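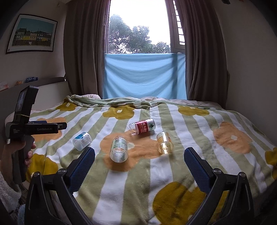 December
By a staff writer
Print | E-mail

The drawing that got Ciltik sued took its artist one evening and filled a third of page 11. It showed the Sultley town council as a row of hens sitting on a single egg marked "budget," with one of the hens holding a checkbook behind her back. The caption had seven words. The lawsuit that followed had 387 numbered paragraphs.

Ciltik is a satirical monthly with a print run of 2,000. It is sold in Sultley and in the city of Vancombe, mostly at newsstands, two bookstores and a hardware store that has carried it since the first issue. It has one full-time editor. Everyone else is paid by the piece, and some months they are paid late.

The hen with the checkbook wore a striped scarf. A council member who was often seen in a striped scarf said the drawing accused her of taking money. She asked for an apology, the removal of the cartoon from the magazine's website and the return of all unsold copies. The magazine offered her a full page to reply. She declined, and her lawyers filed suit in Vancombe 27 days after the issue went on sale.

Cartoon cases are unusual. A written claim can be set beside the facts and checked line by line, while a drawing has to be read first, and people read drawings differently. The council member's lawyers said an ordinary reader would see a specific woman hiding a bribe. The magazine's lawyer said an ordinary reader would see a hen.

Much of the first hearing went to the scarf. The artist told the court he had put scarves on three of the hens because the panel looked bare, and had given them different patterns so they wouldn't run together in black and white. The other side showed the judge photographs from council meetings over two winters. The judge asked whether anyone knew how common striped scarves were in Sultley. No answer was offered, and the court broke for lunch.

The checkbook mattered more. Under the law that applies in Vancombe, an opinion is protected if readers can tell it is an opinion and if it rests on facts that are true. Two months before the cartoon, Ciltik had run an article on a street lighting contract that was paid twice. The council had confirmed the double payment and recovered the money. The magazine said this was what the checkbook referred to, and that regular readers would have made the connection. The plaintiff pointed out that the article had not mentioned her.

The case also reached people who had nothing to do with the drawing. Pellegrini, the family firm that prints the magazine, received a letter warning that it could be added as a defendant. The firm prints menus, church bulletins, seed catalogs and, every other spring, the ballots for Sultley's elections. It kept printing Ciltik but asked to be paid in advance and to see pages two days earlier than before. For a magazine that had always gone to press at the last minute, the second condition was the harder one. Two topical cartoons were dropped that fall because the news had moved on.

Legal bills were met partly by subscribers. The magazine auctioned 40 original drawings from its back issues, and all of them sold. The hens were held back as evidence.

In the end there was no verdict. The two sides settled in the spring, shortly before the artist was due to be questioned a second time. No money changed hands and each side paid its own costs. Ciltik printed a statement saying that the cartoon was a comment on the council as a body and that it had no information that any member had acted dishonestly. The drawing stayed online, with the statement under it.

Lawyers who follow press cases in the region were disappointed, though they understood the decision. A ruling would have told other small publications where they stood. As it is, an editor in the same position next year will have to guess, and will probably call a lawyer before calling the printer.

The magazine has changed some habits. Sketches are now shown to a lawyer who charges a reduced rate and answers by e-mail, usually the same night. Most come back with no remarks. One came back with a request to change the color of a necktie, and the editor agreed to it -- the first time, she said, that she had altered a drawing for any reason except space.

The artist still works for Ciltik. He has drawn the council four times since the settlement, twice as geese and twice as people. The council member finished her term and did not run again. The page Ciltik set aside for her reply was used for a crossword.

Print | E-mail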